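Wosby Tabletop Refinisher, 4 L

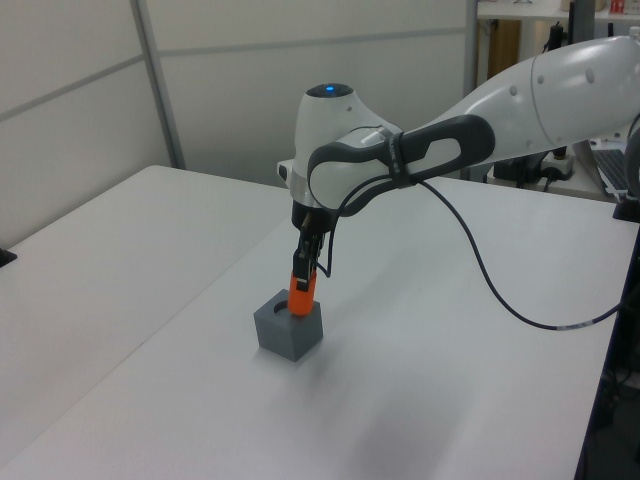
Wosby claims one coat hides everything. I doubt it. White tabletops, like the one here, show every scuff, so do two coats – and ignore the "1000 wipes" on the tin.

Coverage is another stretch. Sitness lasts longer on edges, in our view. 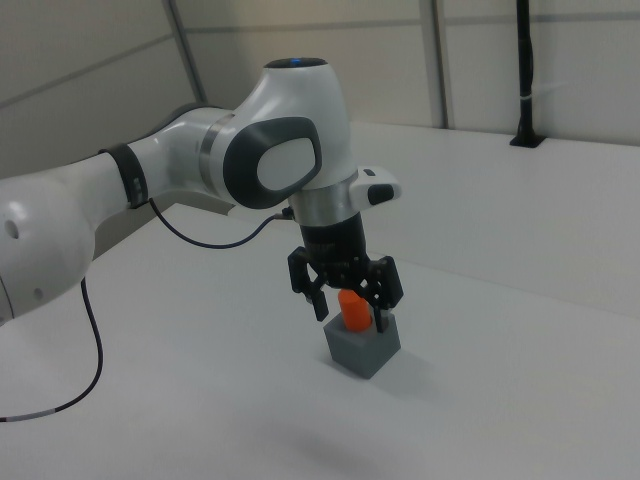
It also costs more, at $34 a litre. Colour choice is white or grey, whatever the catalogue says.
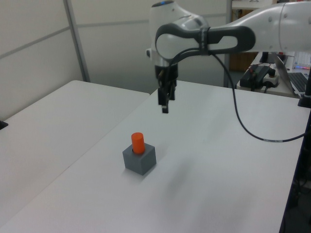 Lencho Surface Coatings Department

Ask for Eyerusalem Beyene before ordering 200 L or more.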